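Handheld grippers: foam pads vs bare fingers for light objects

Board: End Effectors and Tooling
Page 1 of 1

rbarua
Aug 12, 2022
I'm comparing finger setups on a pair of handheld grippers and would like opinions before I order more parts. The grippers are the triangular plate type, one per hand, cable out the back. The task is pick from a board, place in a bin. Objects so far are a marker and plastic shuttlecocks.

I have two finger options. One is the printed finger with a foam-like pad on the inner face. The other is the same finger with a thin silicone skin from Vostley. I've put 21 sessions on the foam and 10 on the silicone, all by the same operator.

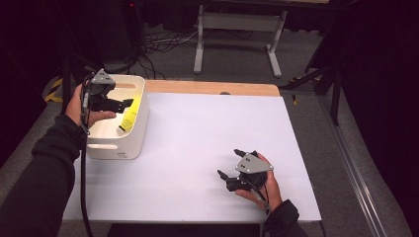

Left gripper over the bin, right one low on the board.

My impression is that foam is better on the shuttlecock skirt and silicone is better on anything smooth. I'd like to settle on one for everything. Which way would you go?

dilani_n
Foam. The skirt on a plastic shuttlecock is all ribs and gaps, and a soft pad sinks into it a little. You get a hold with very little closing force. With a thin skin you have to squeeze harder and the skirt folds.

The drawback is wear. How old are the pads?

rbarua
Same pads since the start. The edges are getting ragged. I'll post the view from the gripper camera, you can see the inner faces there. 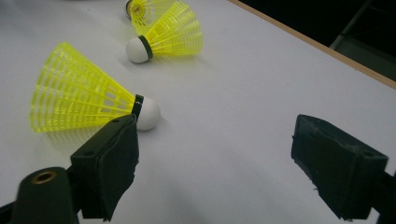 Gripper cam, fingers open, three shuttlecocks on the table.

The padded faces still look usable to me but I don't have a good rule for when to swap them.

Lakmal R.
I would swap those. Once the edge frays, the pad starts to peel from the corner and the finger contact moves around. If you are comparing pads, a worn one against a new one tells you very little. Put fresh foam on and run both again.

Also, 21 against 10 is lopsided. Do 20 of each and alternate them. Operators get better with practice, so whichever one you did last has an advantage.

dilani_n
I don't agree about swapping at the first sign of fray. We ran foam at Andcombe until it was down to half thickness and the success rate stayed where it was. What went wrong first was the glue. Check that the pad doesn't slide when you push it sideways with a thumb. If it holds, keep going.

Agree on alternating.

Lakmal R.
Half thickness changes your closed width. If the controller logs finger position, your numbers drift with the pad. That may not matter for a demo but it matters if you train anything on the width signal.

rbarua
I do log width. I zero the fingers closed at the start of each session, so slow wear should mostly come out. I'll go back through the logs and see if the raw closed value moved between session one and now.

anwara_s
Question about the approach — are you grabbing the skirt or the cork? We had a lot of arguments about this one. The cork is solid, so it gives a repeatable width, but it's round and it can roll out of a two-finger grip. The skirt is forgiving on position and bad for width data.

rbarua
Mostly the skirt, coming in from the side with the shuttlecock lying down. I told the operator to use whatever felt natural and that's what she does nearly every time.
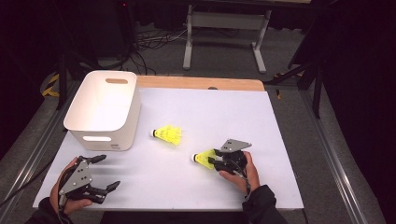

I could ask for cork only on the next batch, but then I'd be testing two things at once. I think I'd rather keep the approach free and write down which part got grabbed for each pick. It's one extra column.

anwara_s
Makes sense. I'd make it three values: cork, skirt, both. Wide fingers often close on the collar and you end up touching both.

nilmini_b
Coming at this from the controller side. Before you spend money on pads, look at your closing speed. We had the Flaltel controller at the default and everyone blamed the fingers. Slowed down the last part of the close and the foam and silicone came out nearly the same on light objects. We had 1,235 picks in that set.

dilani_n
His are handheld though. If it's a trigger grip there's no closing profile to set, the operator's hand is the profile.

nilmini_b
Fair, I was thinking of the arm version. It still applies when he moves the fingers over to an arm.

rbarua
They're going on an arm in November, so I'll keep that note.

Plan for now: new foam on both grippers, 20 sessions each, alternating, with the contact column. The old pads go in a bag with the session range written on it so I can measure the thickness later. Does anyone have a foam source other than Khondokar? Their sheets are fine but the adhesive backing is weak.

Lakmal R.
Buy it without backing and use contact cement. Let both sides get tacky, press, leave it overnight.

dilani_n
Contact cement is a pain to get off printed parts. I'd use double-sided tape and accept changing it more often.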